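Plellberg gets its by-election after all, and I'll be there with a flask

Thursday, February 16, 2023

Well, it's on. Drekdale council confirmed this morning that the empty seat in Plellberg ward will go to a by-election, and the notice was up on the board outside the library before I'd finished my toast. I'd half expected them to let it drift until the main elections in May, and I wasn't the only one. I had a small bet on it with my brother-in-law, which I've now lost.

If you haven't been following (and I don't blame you, it's been a long, dull winter), the seat came free in December when the sitting councillor stepped down to move away for work. No scandal, no row, just a new job at the other end of the country. The ward was last won by two votes after a recount that went on past midnight. I was in the sports hall for that one, sitting on a gym bench, and I can tell you the vending machine ran out of everything except mints.

To force the by-election now, someone had to put the request in writing, and a group of residents on the Birport side of the ward did just that. They went further than they needed to and handed in a petition with around 400 names on it. What they want is a proper say on the Birport bus, and you can't really talk about Plellberg politics at the moment without talking about the bus!

The council's plan, in short, is to stop the evening service at the Calvo roundabout and not run it on into Birport itself. It's a saving, they say, and the buses are mostly empty by then. I've been on that bus a fair few times and I'd call it quiet, but quiet isn't the same as empty, and the walk down from Calvo has no pavement for a good stretch. I did it last week with a torch and a bag of shopping and I wouldn't want my mum doing it.
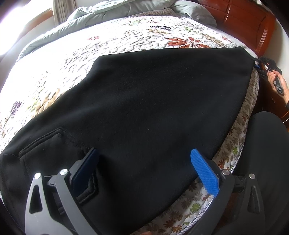
A reader from Birport, who asked me not to print her name, wrote in to say I'd been too soft on the council over all this. She finishes work at 10 most nights and says she has been told to "look into lift sharing", which went down about as well as you'd think. She doesn't mind who wins the seat, she told me, as long as they turn up to the transport meetings, and she reckons the last lot of candidates only found Birport on the map in the final week.

I think that's a bit hard on at least one of them, who knocked on my door twice, but I take the point. I'll admit I've changed my own mind on this as well. Back in the autumn I wrote that a by-election would be a waste of money for a few weeks of an empty chair, and I got some very stiff emails about it. Having sat through the last transport meeting, where Plellberg had no one in the room to speak up and the Calvo plan went through to the next stage without a single question, I can see what they were on about. Fair play to the people who went round with the clipboards in the rain.

As for who's standing, I've heard of five people thinking about it, and I'm not going to guess at which of them will get their papers in. At least one is a former independent, and one told me in the queue at the chemist's that they were "just having a think", which in my experience means the leaflets are at the printers. The parties are keeping fairly quiet so far. I've asked all of them for a line on the bus and will put the answers up here as they arrive, word for word.

Polling day hasn't been fixed yet, but the elections office says it will publish the date along with the deadline for nominations. If you've moved house lately, do check you're on the register, and if you want a postal vote, get the form in early. There are paper copies at the library desk and at the council offices in Drekdale.

The bus plan goes back to the transport meeting next month, and it's open to the public.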